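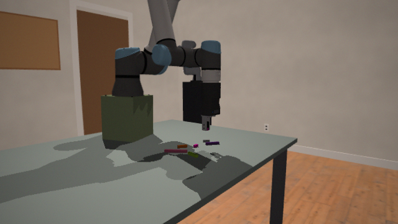
By Leland Farris, Automation Correspondent

Jun 27, 2020

Tratham has published results from its first simulated sorting trials, and the numbers suggest that clearing a table is still a hard job for a robot arm.

The company ran 4,000 attempts at picking small colored blocks off a tabletop and setting them down at a target position. The control software came from Merkix. A failed grasp was logged if the block slipped, tipped or was never lifted. Long pieces caused more failures than compact ones, and pieces lying close to a neighbor were worse still.

Median time per block was 38 seconds. A shop-floor packer would not be kept on at that rate, and most households would put the blocks away by hand.
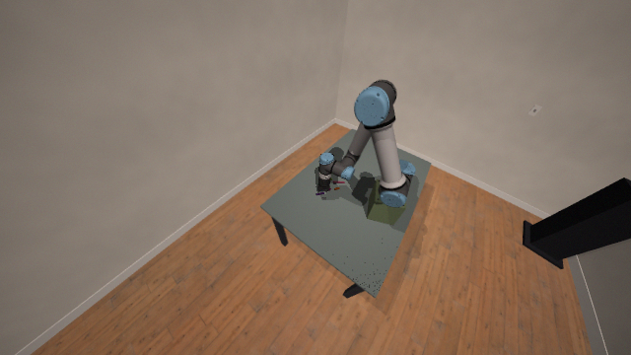 Tratham puts much of the delay down to replanning. When the software is unsure of a block's angle, the arm backs off and looks again, up to 3 times, before it commits. Cutting the limit to one saved time but raised the number of dropped pieces.

Spanos, which packs hardware kits, has agreed to try the same software on a physical bench in December. That test will use 375 mixed parts, with no fixed layout. Lighting, worn fingertips and dust were not modeled in the first round.

Neither company has given a price or a date for a product.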